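Research > Transit > Sidesville Bus Study
4 min read

4. Complaints and the timetable

Sidesville's bus riders filed 917 complaints in one year, of which 200 concerned buses that came late and 167 concerned buses that came early. The operator, Sekari, answered both kinds with the same letter. We coded each complaint by route and hour; Route 9 led in every category, including politeness.
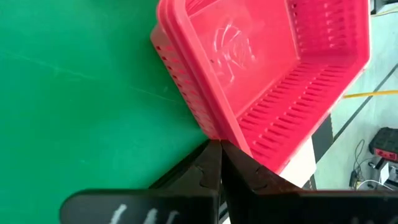

4.1 What riders wanted

Most asked for very little. Dunne's earlier survey in Puvport found that riders forgave a slow bus sooner than an unexplained one, and our interviews agree – a man who had waited through two missed departures mainly wanted somebody to pick up the phone.

Figure 3. Bins in yellow and red on a green tabletop, with a black one nearest.

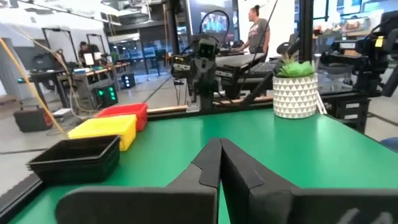
SIDESVILLE, Aug 30, 2021

The revised timetable took effect this morning. It adds four minutes to Route 9, so the bus is now late less often by being slower on paper. We treat this as a change in measurement and leave it out of the model.

Comments

Teresa Ní Bhriain: I am one of the 167. It still leaves early.

Ó Dálaigh: Did the letter get coded too?

Fionnuala Dunne: Puvport has the same letter.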